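Kitchen bench manipulation, camera placement results (long, sorry)

Forum > Home & Research Robotics > Learning from demos

marbleroo
Posted 9:14 pm

Right, I finally have numbers for the thing I was rambling about in April. Short version: I trained the same policy twice on our kitchen bench demos. Set A always starts the plate in the same spot on the cutting board. Set B has the plate in a new spot every episode, and I shuffle the clutter near it as well. Same number of demos in each, 2,057, same training recipe, same arm. Then I ran both with the plate in places neither had seen.

Set A did fine right up until the plate moved, and then it reached very confidently for where the plate used to live. Set B got 26 more successes out of every hundred tries. I was expecting maybe 11!
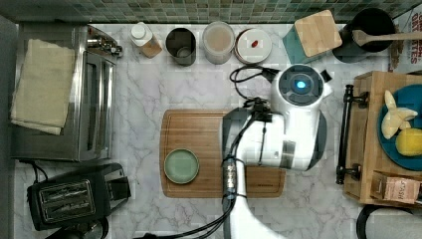
Bench setup, arm over the cutting board with the green plate on the left.

The toolkit is Fudach for logging and the Rindetti trainer with its defaults, apart from a longer action chunk. I'll put the configs up once I've cleaned out my embarrassing comments.

toolshed_kev
Posted 9:40 pm

Nice work, but isn't this just "more variety is better"? We've known that for yonks. What I'd want to see is whether moving the plate did it, or shuffling the clutter. You changed both at once.

marbleroo
Posted 9:52 pm

Fair cop, and yes, I did change both. My gut says the plate position is doing most of the work. When I look at the Set A failures the arm pretty much ignores the plate altogether and replays the average reach. But gut isn't data, I know.

quollbot
Posted 10:05 pm

I'll disagree with Kev a bit. Everyone says variety helps, but hardly anyone holds the demo count fixed when they test it. Usually the varied set is also the bigger set. Keeping it at 2,057 for both is the useful bit of this post for me.

How many seeds though?

marbleroo
Posted 10:11 pm

Six per set. The worst Set B seed still beat the best Set A seed, so I'm pretty comfortable with the direction, less so with the exact size of the gap.

One thing I left out of the first post: the camera view matters heaps. From higher up you get the board nice and clear, but put the camera low behind the toaster and a good chunk of the board disappears.

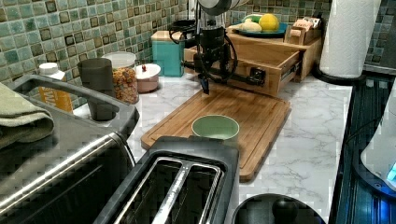
I tried training on a single view first and it was rubbish with the plate anywhere near the hidden part. Adding a second view fixed most of that. Both sets in the comparison use two views, so it shouldn't favour either one, but if you're copying this at home don't skimp on the second camera. I lost over a fortnight to that, grumbling at the learning rate the whole time.

toolshed_kev
Posted 10:30 pm

Or, wild thought, move the toaster.

quollbot
Posted 10:33 pm

Nah, leave it in. Real kitchens have toasters. If the policy only works on a cleared bench I don't care what it scores.

toolshed_kev
Posted 10:38 pm

Sure, for the final test. For a controlled comparison you want to strip out everything you can, then add it back one piece at a time. Otherwise you end up arguing about it on a forum at half ten at night.

hestetus_fan
Posted 10:46 pm

Has anyone run this on Hestetus? We use it with the Lodhi replay script and our fixed-position sets go bad in the same way, arm sails off to the old spot. I'd love to know if your Set B mix carries over to a different gripper or if we'd have to recollect the lot. Recollecting would break me.

marbleroo
Posted 10:58 pm

Haven't touched Hestetus, sorry. If you're keen I can send you the Set B start positions so you can at least match the layout.

And Kev, you've talked me into it, I'll do the split: plate moves with clutter fixed, then clutter moves with plate fixed. Same demo count again. It'll be slow going as I can only get on the bench in the mornings, but I'll post it in this thread when it's done.

toolshed_kev
Posted 11:02 pm

Good on ya. My money's on the clutter, for the record.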